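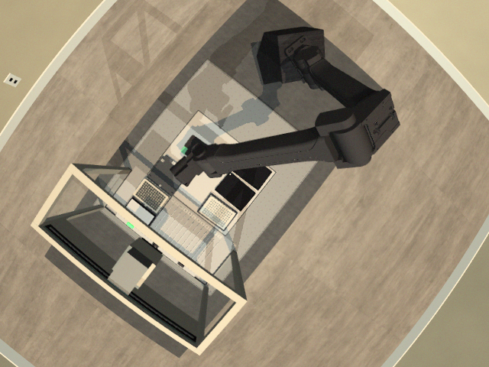
Bench book 5, p. 22

07/11/2020

Gredetti open day, Erkelport site. Written up the same evening while it's all still in my head, with the scribbles from my pocket pad copied in where I can read them.

Went in expecting a slide show and a sandwich and came out wanting to rip up half our bench plan (in a good way!). They have built the entire work cell in simulation first, arm, platform, racks, trays, the lot, and the demo was run off that, up on the big screen, with the real arm in the next room doing the same job afterwards. We had the simulated cell for most of the morning. Groups were kept small, masks on, so we had to shout over the air handling, but everyone got a turn at the keyboard and I had two because the person behind me had gone to move her car.

Pichit Ratanaporn ran the session. He built most of the scene himself and was very open about which bits he was pleased with and which he'd do again from scratch. I like a demo where the person opens the settings when you ask what happens if.

The layout first. Black arm, mounted at one side of a dark platform, reaching over a speckled board with a cream panel in the middle of it. Trays and racks are set round the panel where the arm can get at them, and the big open frame with the rail in it sits at the end furthest from the base. It all sits on a plank floor with skirting boards and a plug socket on the wall, which made me laugh, but Pichit was quite serious about the room. His view is that if the background is a flat grey nothing then whatever you train or tune on it gets very comfortable with flat grey nothing. So they swap rooms. Different floors, different walls, lights moved. He flicked through a few and the bench looked like a different bench each time.

The room he left up for us had some heavy shadows across the board and I asked if that was on purpose. Yes. Their first camera check fell over every time the arm's own shadow got near the thing it was meant to be finding, and they only caught it once the shadows in the simulation were made dark enough to be a nuisance. I wrote NUISANCE SHADOWS in capitals on my pad. We have exactly this on bench 2 in the late afternoon and have been blaming the lens.

The view is also bent at the edges, straight skirting comes out as a curve. They model the wide lens as part of the camera, so the simulated view is wrong in the same way as the real one. We've always straightened ours first and then worked on the straightened one, and we lose the corners doing it. Want to try leaving it bent. (Rutherford rig would be the one to try it on, it has the widest lens we own and nothing booked on it.)

The job they showed: go to the small green block by the panel, pick it up, take it to one of the trays, put it down, come back. Simple enough to follow from the back row. What I enjoyed was how much you could mess with it. Someone asked for the block to be turned a bit, so it was turned a bit. Someone asked for it to be put half under the gripper where the camera can't see all of it, and the arm backed off to get a clean look before trying again. It didn't get it first time. Second go it did, and there was a small cheer, me included.

My two turns:

Turn one, I asked for the forearm to come in lower over the two black plates. It refused, quite rightly, there's a keep-out height over them and the planner won't go through it. Pichit showed us the rule in the file, it's a single line with a comment next to it in plain words saying why. Our keep-outs are spread over three files and the comments say things like "do not touch, see email". Must fix. I am the author of at least one of those emails.

Turn two, I tried to get the arm from the platform end right over to the frame end in one sweep. It can do it but the elbow swings out a long way and the path looks horrible. He then put in a halfway pose, up and over, and the same move came out lovely and smooth. He keeps a short list of these halfway poses, all named after what they're between, and the planner picks from the list. I've been saying for ages that we should let the planner sort it all out by itself and I now think I was wrong, a handful of good named poses is cheap and everybody can read them.

Numbers I wrote down:

395 runs of the pick job on the simulated cell since August, all logged, with the failures kept and sorted by cause. I asked to see the failures and he scrolled through them there and then. Biggest heap is the block being nudged on the way in. Next is the camera losing it behind the gripper.

6 rooms in the current set.

Didn't get the cycle time. There was a figure on the screen but I was at an angle to it and I don't want to put down a guess.

Then next door for the real arm. I won't write much as we were only in there a short while and it was hard to see past people, but the move I recognised straight away was the up-and-over one, same as on the screen. Somebody had left a pen on the bench and the arm stopped short of it and waited. Pichit took the pen away, pressed go, and off it went. He says the pen wasn't planted. I believe him, he looked a bit cross about it.

Talked over coffee (outside, in the wind, holding the lids on) with a pair from Stornetix who are further down this road than us. They do their tray swaps in simulation before anything gets ordered. New rack comes up in a catalogue, they draw it as a plain block with holes, drop it in the cell, see if the arm can reach the far corner with the gripper at a sensible angle, and only then raise the order. I thought of our tall rack, the one we use as a shelf for gloves now. Would have saved us that.

They also warned me off making everything pretty too early. Get the sizes right, get the positions right, leave the surface finish until the camera work needs it. Gredetti went the other way round and did the look first, and Pichit said cheerfully that it cost them a good few weeks but that people kept coming to the screen to look at it, so it did them some good too. I can see both sides. The big frame with the grey see-through sides is a nice piece of drawing and I did keep looking at it.

Questions I asked and the answers, short form:

How do you keep the drawing and the real bench the same? They measure the real one after every change and whoever moves something has to sign the sheet on the wall. The sheet gets forgotten. They find out when the arm misses.

Does the simulated gripper grip properly? Well enough for a block. Poor on anything soft. They don't trust it for bags or tubing and don't pretend to.

Could we have the scene file? Possibly! He has to ask. He'd like ours in return, which is a bit embarrassing as ours is a box on a bigger box.

What would you do first if you were starting now? Camera position. Fix it, measure it, bolt it, then everything else. He said this before I'd finished the question.

Things I want to do at our end, not in order:

Put our keep-outs into one file with proper comments. I'll do this one myself.

Draw bench 2 as plain blocks, right sizes, right places, floor included. Could someone with a steadier hand than mine do the measuring? The tape in the drawer has a bent end, use the steel rule.

Add a shadow slider, or just two lamps we can drag about, and run the block finder against it. I'd bet a packet of biscuits that our afternoon trouble shows up at once.

Name our halfway poses. At present they are p1, p2, p2b and p2b_new. The up-and-over should be called up-and-over.

Start keeping failed runs. We delete them to save space and then argue about what went wrong from memory.

Ask Gredetti if two more of us can come to the next one. They're hoping for spring. I'd go again tomorrow.

Loose notes that don't fit anywhere. The control screen has a big plain button for putting the cell back to its starting layout and it gets pressed all day long, we need one. Their error messages say what the arm was trying to do at the time, as well as what stopped it. Tea was good. Parking at Erkelport is round the back, ignore the sign at the front, it sends you to the bakery.

I've put the handout in the green folder with my pad pages clipped behind it. The sketch on the last page is the elbow path before and after the halfway pose, the wobbly line is before.

Still to chase: cycle time, scene file, and which lens they're modelling. Will email Pichit for all three.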